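Hustholm retrofit, shelf sag thread. Long one. Skip if you don't store anything heavy.

Background: 23 flats, all with the same built-in shelving, all specified from one drawing. Muammer Canpolat did the survey in February. I have been working through his sheets since.

Complaint in most flats is the same. Long shelf, middle drops, owner flips the board, middle drops the other way by next winter.

Flipping is fine as a stopgap. It resets the sign of the deflection and does nothing to the stiffness.

For a uniform load on a simply supported shelf, deflection goes as the fourth power of span at a fixed load per unit length. Double the span, sixteen times the sag. People expect double.

Thickness goes the other way, as the cube. An 18 mm board replaced by 25 mm in the same material is 2.7 times as stiff. Useful, but shortening the span gets you there cheaper.

The Hustholm drawing has a clear span of 1,134 mm. I would not put books on that in any 18 mm sheet material without a front rail.

Load figure I use for mixed books is 23 kg per meter of shelf. Rennie (our checking engineer) wants more for magazines and he is probably right. Glossy paper is dense.

Second thing people miss – creep. Sheet materials under constant load keep moving for months. For particleboard I multiply the instant deflection by 2 for domestic use and do not argue about it.

So the limit you check against has to be the long-term number. A shelf that passes on the day you load it can fail by summer with nothing added.

The eye picks up sag sooner than most people think. I work to span/360 for open shelves at eye level, looser below the knee.

A divider changes the problem more than any material swap. Put one at midspan, fixed top and bottom, and each bay sees half the length.

It does not have to be at midspan either. Off-center still helps, but then you check the wider bay, because that one governs.

White units, light loads:
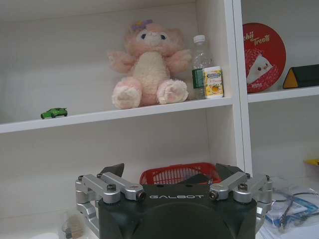
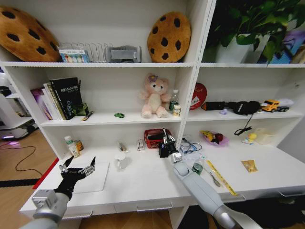
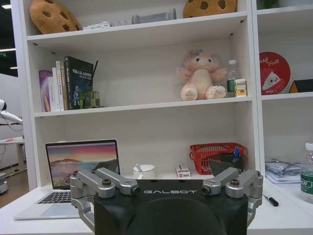 If the shelf is continuous over the divider, you gain again. Two equal spans, both loaded, continuous over the center support: peak deflection is a bit over 40 percent of the simple span value. Housing joints that cut the shelf in two throw that away.

Front rail numbers, since three people asked last time. An 80 mm deep softwood rail, 20 mm thick, glued full length to the front edge, carries more than the 18 mm board it is glued to. Put it under the shelf or flush with the top, makes little difference.

Glue matters here. Screws alone let the two parts slip and you get the sum of the stiffnesses instead of the composite section. Still worth having, a lot less than you paid for.

Back edge: fix it to the wall or the back panel. A thin back panel in a groove is good for racking and I count it as nothing for vertical load.

Pins. Four 5 mm pins in particleboard sides will hold a normal shelf. When they go, the hole ovals first. Check for that before you blame the shelf.

Bohdana Kobzar at Flurnureo reran all of this with proper plate elements and got within a few percent of the hand calc for everything except the deep shelves, where front edge loading twists the board. Fair point, I had ignored it.

Her fix is to push the heavy stuff to the back. Mine is the rail. We are doing the rail.

Sheets go up on Findeo once Rennie has signed them. The version dated 1 August 2012 has the wrong modulus for MDF in column two, so please stop using it.

Next thread is wall fixings in old lath and plaster. Shorter, I hope.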